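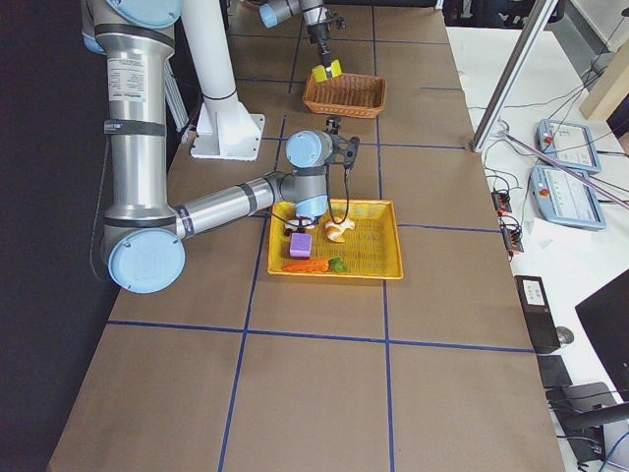

Flurer opens sorting room for toy lending sets

2 min read

Jul 29, 2024
By Trinity Ruiz-Ortega

Flurer has moved the sorting of its Pomel play-food sets into a single room at the Dolan building. The sets, which are lent to preschools, were previously checked and boxed at two sites. The first 47 sets are due to leave Dolan in October.

Each set is sorted on a papered worktable marked off in rectangles with blue tape. Food pieces and blocks are laid out in shallow plastic trays, checked against a printed list and transferred to woven baskets. A set with a missing piece stays in its rectangle until a replacement is found. The current stock stands at 2172 pieces.
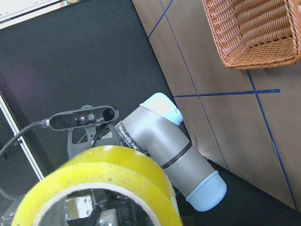 Boxes are closed with one strip of tape along the top seam and one across each end. The earlier method used a full wrap, and preschools reported that cartons tore when the wrap was cut. Cartons for the new sets are supplied by Drandimik in one size, and returned cartons are reused if the corners are sound.

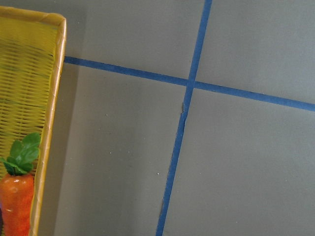 Baskets are packed in a set order under the new procedure. Heavier blocks go in first and food pieces on top. Pieces with parts that stand out from the body, such as the leafy green top on the toy carrot, are placed near the rim so that nothing rests on them. Baskets with broken strands are set aside for repair.

Flurer will lend to 51 preschools this season. Requests for replacement pieces should quote the set number printed inside the carton lid.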